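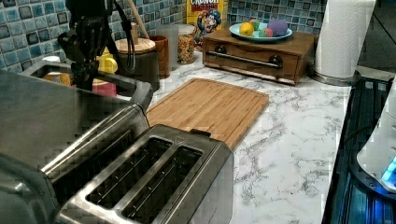 Good practice corner: the kitchen rules, second go

Hello again from the kitchen end of the Tikum project! Those of you who read the last newsletter will remember I promised a proper write-up of our house rules for running an arm on a worktop, and then filled the whole page moaning about cable ties. So, rules this time.

We started in December with a set that ran to 14 pages, borrowed almost whole from the big cell at Kustoslow. Lovely document, written for a fenced arm bolted to a concrete floor, and hardly a line of it made sense next to a toaster. The new version fits on two sides of paper and I've tried to write it the way I'd say it out loud.

The first rule is about the cable. Before anything is switched on, somebody moves the arm by hand through the whole reach of the task and watches the loop near the wrist. It needs enough slack to turn and not so much that it can hook a finger joint or a utensil handle poking up out of a canister (mine is the voice you'll hear shouting "loop!" across the room, sorry). If it touches anything on the way round, you stop and re-dress it, even if you were only going to do one quick run.

Then there's clutter, which is where most of the arguments were. Billow, who do the same sort of work on a smaller bench, clear everything off except the objects for the task. We don't. A kitchen has a cutting board and a cereal box and a roll of paper towel in it, and I want those left where a person would leave them. What we do ask is that every item is on the set-up sheet, and that anything made of glass goes to the back against the tiles. Cups and toy fruit can go wherever the task wants them. Steel things with shiny sides are allowed too, but write them down, please, as the reflections matter to whoever looks at the recordings later on.

Appliances! Anything that heats up is unplugged at the wall before the arm is powered, and the plug is left lying where you can see it. A switch in the off position doesn't count. The only things allowed to stay live are the ones named on the sheet for that day, and you initial next to each. I went back through our old sheets and of 369 runs there were 148 with that box left blank, which made me wince a bit, a fair few of them being mine.

Speed is capped at 200 millimetres a second whenever a person is within reach of the counter. Hands stay out of the basin while the arm is enabled. If a cup rolls under the fingers, leave it there, press stop, wait for the light on the controller to change, and then fish it out. I know it's slow. I've timed it and it's nearly 14 seconds, which you can spare.

We still haven't settled who signs off a change halfway through a session. Ahuja have a nice system where any swap of objects means a fresh sheet, full stop, and I'm tempted, though I can already hear the groans about paper. My own feeling is that swapping one cup for another is fine with a note in the margin, and moving an appliance means starting again.

The draft goes up on the shared drive on Tue 27 August. Scribble all over it, particularly the bit about plugs, and send it back to me before the next issue.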